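Re: [packing-list] Paper instead of plastic for filling parcels?

Hello all, and thank you for the many answers on Thursday.
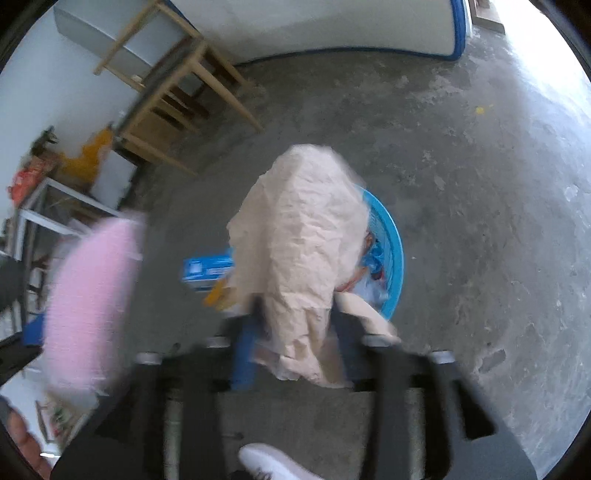

I promised to write again when I had tried the beige paper on my own table, so I do it now, while I still remember which parcel was which. First I quote the question again, for those who joined the list in July and did not see it:

> We send small gifts and craft supplies from Gristholm, mostly in
> boxes that are a little too large. Until now we fill them with clear
> plastic, but customers complain. Has anyone changed to crumpled
> paper? Does it hold the things in place, or does it go flat on the
> way? And how much paper do you use for one box? I am afraid that it
> becomes expensive, and I have very little space to store it.

My answer to the first point is yes, it holds, but only if you crumple it in the right direction. In the beginning I made round balls, as one does with a newspaper for wet shoes. The balls looked full and nice, and after one night under a heavy box they were pancakes. Now I take the sheet at one end, press it together in the hand and leave the other end wide. Then you get long creases and the paper has some spring in it. The narrow part goes down between the objects, the wide part lies over them like a small blanket.

I tested with two boxes of the same size. In both I put the same glass jar from Bassi and a few light things, and I let them travel to my sister and back. The box with the round balls came back with the jar lying against the wall. In the box with the long pieces the jar was still in the middle. It is not a scientific test, I know, but for me it was enough.

For the quantity: I bought the roll from Jeveler, the one which gives 296 sheets if you tear it at every perforation. A shoe box needs 11 sheets from me when the contents are light. For heavy contents I use more, and I also put a flat folded sheet at the bottom. The person who wrote the question can calculate the price better than I can, as the postage and the discount are different in each country. In my case it costs a bit more than the plastic – but I can use the paper again, and the customers write me friendly notes.

About storage I have only a simple habit. Used sheets that come back to me go into a plastic basket with holes in the wall, together with wrappers and small leftovers, and once a week I sort it. Sheets with a torn side are still good for filling. Sheets with tape on them I throw away, because the tape sticks to everything else. Please do not iron the paper! Somebody on the old Prurnadero forum recommended this and I tried it with one sheet. It becomes smooth and weak, and then it does not fill anything.

One more remark on the clear plastic. I did not stop with it completely. For things with a fuzzy surface I still put them first in a thin bag, as the paper leaves a little dust on them, and on light colors you see it immediately. If someone knows a paper without dust, I would be glad to hear the name of it.

And a question from my side: do you tear the sheets before you begin, or one after the other while packing? I tear 20 in the morning and hang them over the back of a chair. They slide down all the time, and I step on them. A better idea is very welcome.

With kind greetings to everybody on the list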